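Zerora: Final Report for the Game Design Course

Zerora is a two-player sailing game made by our group of three for the spring project. One player steers the boat and the other reads the chart, and neither can see the other's screen. We built it in Goh, the free engine used in the course labs. The finished version has seven levels, all set in the harbor town of Bivstead.

The first build had both players on one screen. Testers finished the opening level without talking, so we split the views in week three and moved the rocks onto the chart only. After that the steering player had to ask for directions.
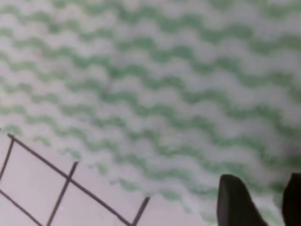 Water took more work than any other part of the art. Our first version was a flat blue texture, and testers could not tell which way the current was moving. We replaced it with stripes drawn as rows of small waves, much like the wavy green ones on the white cloth, with a pale color between them. Each row scrolls in the direction of the current. The script for this is in the file named Totik and runs 1,705 lines with comments.

We tested with 20 students from the two lab sections. Each pair got 30 minutes. Most pairs reached level four, and the fog level stopped nearly all of them. We made the fog thinner but did not have time to test it again.

Known problems: the voice chat drops when a player pauses, and the boat can get stuck under the Bivstead pier. The pause bug is in the Goh network code and we could not fix it.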